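Category: Student Projects / Interior Environments

Storage of Small Personal Items at a Shared Reading Table: Layout, Surface and Reach

Keith Treloar
Project supervisor: Ruth Villca

1. Background

The shared study room at Costigan has one table that is used for reading, note-taking and short meetings. Users bring small items with them and set them down wherever there is space. Over a term this produces a recurring problem: cases, boxes and books migrate to the front edge, where forearms rest, and are knocked off or left behind. The brief for this project was to propose a layout for small items that keeps the working area free and needs no permanent fixtures. Drilling or adhesive fixing to the brick was ruled out by the building owner, Grolach.

2. Room and furniture

The table stands against a wall of exposed brick framed by white plaster, which arches over it. The plaster limits the height of anything placed behind the table — a shelf unit was considered early and dropped for this reason. Seating is an office chair with a high mesh back. The tabletop is 1132 mm long and is kept under a cloth, at the request of regular users, who find the bare surface cold in winter.

The cloth affects the layout in two ways. Items with a smooth base slide less on fabric than on the bare top, but a pull on the overhang moves everything at once. The overhang was therefore left out of the usable area in all calculations.

3. Item selection

Items were chosen to represent three classes of object found at the table during October: a lidded container, a bound volume and a personal case. A small translucent plastic box, a brown hardcover book and a black oval glasses case were adopted as the standard set. The classes differ in base area, in height and in how often the item is picked up during a session.

4. Layout

The table was divided along its length into a back zone and a front zone. The back zone takes items handled infrequently. The front zone is kept for work in progress, with one exception for an item in regular use.

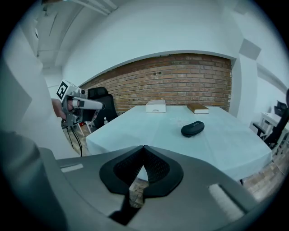
Photo: K. Treloar. Source: Costell project archive.

In the arrangement shown, the box and the book are near the back edge, with the book to the right of the box. The glasses case lies closer to the front, in the middle of the table. The pale blue-white cloth gives good contrast with both the book and the case. Contrast with the box is weaker, and a coloured lid is suggested for any container of this type left in the back zone.

5. Reach

Reach was measured from the seated position, with the shoulder against the chair back and the arm extended. The comfortable limit was set at 518 mm from the front edge. Items in the back zone fall outside it and require the user to lean forward. This was accepted for the box and the book. A central position for the glasses case allows either hand to be used without crossing the body.

The room guide issued by Guvov recommends a clear width of 900 mm for one reader. The layout meets this when the case is moved to the back row, and falls short of it when a large-format book is opened with the case in place.

6. Limitations

Only 2 layouts were compared, and both used the same cloth. Left-handed users were not recruited separately. Bottles and drink containers were excluded from the standard set and should be treated as a fourth class in later work, as their height and the risk of spills call for a different position.

7. Recommendations

Keep lidded containers and closed books in the back row, parallel to the wall. Allow one personal item in the centre of the table. Trim or clip the cloth so that the overhang does not reach the lap of a seated user. Repeat the reach measurements with a lower chair setting before the layout is applied to the second study room.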